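Pre-run software inspection, brick cell, wrist camera arm
Bench copy. Fill in before the first autonomous cycle of the day and again after any change to the control stack, including changes described to you as "tiny."

Mark each line P (pass), F (fail) or N/A. If you write N/A, write why. "Didn't feel like it" has been tried.

Section 1. Control

1.1 Controller build matches the tag on the Ernero release page. P
Comment: Matches. The tag is called final_2, and final_3 is older. We have asked for an explanation and received final_4.

1.2 Watchdog trips when the planner process is killed by hand. P
Comment: Tripped at 40 ms, limit is 500. Kill the planner, please, and leave the watchdog alone. One of last month's sheets shows a beautiful result for a test of the wrong process.

1.3 Soft limits loaded from file and not left over from the previous session. F, then P
Comment: Left over. Restarted, reloaded, checked the log line by eye. The loader still says "OK" in both cases, so its opinion should be given the usual weight.

1.4 Gripper force cap read back from the driver. P
Comment: Read the value back. Do not copy it from the config, where it is a wish.

1.5 E-stop drops the arm out of servo mode and the software notices. P
Comment: Arm stopped at once. The dashboard showed "Running" until I refreshed the page. Ticket is open and has been since September.

Section 2. Perception

2.1 Wrist camera stream live, timestamps increasing. P
Comment: Increasing, yes. Check that they increase by sensible amounts.

2.2 Exposure locked. P
Comment: Locked at the saved value. With auto exposure on, the studs throw highlights and the Lellix detector finds extra bricks, all of them very shiny and none of them there.

2.3 Gripper mask covers fingers and linkage, including the screw heads. F
Comment: Mask is short on the right side, out by the hinge. Redrawn and saved under the same name so the launcher picks it up. Rerun 2.4 after any mask edit.

2.4 Held brick and neighboring bricks get separate IDs. P
Comment: Blue in the fingers, yellow and green off to the right. The linkage covers part of both neighbors, and the detector has to keep the two apart anyway. It did so on all 858 stored images in the regression set, after the mask fix. Before the fix it called green part of the robot.

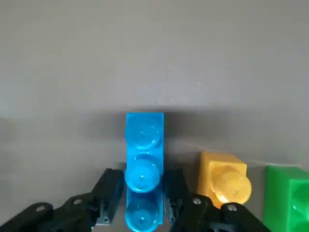
Flomametti Manipulation Software Group

2.5 Brick at the right border is reported as "partial." P
Comment: Green came back as partial, which is all we ask of it. If a border brick is reported whole, the detector is guessing the missing half and the planner will believe every word.

2.6 Grasp check uses both the camera and the finger position. P
Comment: Both. Camera alone will report a grasp whenever a brick stands between the fingers, touched or otherwise.

Section 3. Planning

3.1 Collision model includes the linkage arms at their real width. P
Comment: Updated model in use. The old one had slim, elegant linkages that belonged to some other robot.

3.2 Planner refuses a lateral move to the right while the yellow brick is in the way. P
Comment: Refused, with an error message of 3,050 characters. The useful word is "blocked," near the end.

3.3 Lift before travel is enforced in the task script. P
Comment: Enforced. Someone had commented it out "for speed." Uncommented.

3.4 Timeout on replanning set and tested. N/A
Comment: Timeout is set. Not tested, as the stub planner would not start. Carry over to the next sheet, and do not run unattended until it has a P.

Section 4. Tooling and logs

4.1 Memon recorder running, free disk above the warning line. P
Comment: It runs. It also starts a second copy if you click twice, so click once and wait.

4.2 Log names contain the build tag. F
Comment: They contain the word "test." All of them. Fixed in the launcher, old logs left as they are for future historians.

4.3 Clocks on the robot machine and the vision machine agree. P
Comment: They agree after sync. Sync again if either one has been rebooted.

Result: cleared for attended runs only. Open items: 1.5 dashboard status, 3.4 replanning timeout. Next sheet due Saturday before the long run, and please use a pen that works.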